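Skundanar Hand Gripper Set
for snack sorting and small packing work

The Skundanar is a hand-held gripper with two soft blue finger pads. Our customers use it to teach packing automation: the worker does the usual job with the gripper in hand, and the system learns from the movements.

Wrapped snacks are a difficult product for a machine. The plastic is shiny, it bends, and no two packets lie the same way. In an open box they also cover each other.

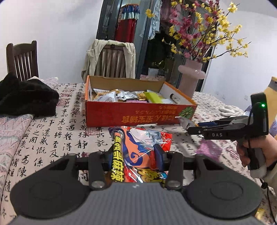
At Pemine, 13 packers have worked with the set since November. Before, they filled mixed boxes by hand for the whole shift. Now they share the task with an automatic line, which takes the simple packets, and the people keep the mixed and crushed ones. "My wrists are less tired, but I must pay more attention," writes Corina Vasiliu from the packing team. Training takes 2 shifts. We advise to let the workers choose their own turns with the gripper.

One line at Pemine now closes around 700 boxes in a shift. The number of packers stayed the same, and 4 of them moved to checking.

For flat packets, approach from the side and close the pads slowly. Leave free space between the packets when you start with a new worker.

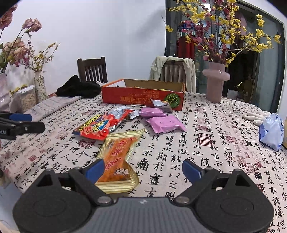

Ordering and support
Please write to Octavian Anghel for prices and delivery. Spare finger pads are sold in pairs.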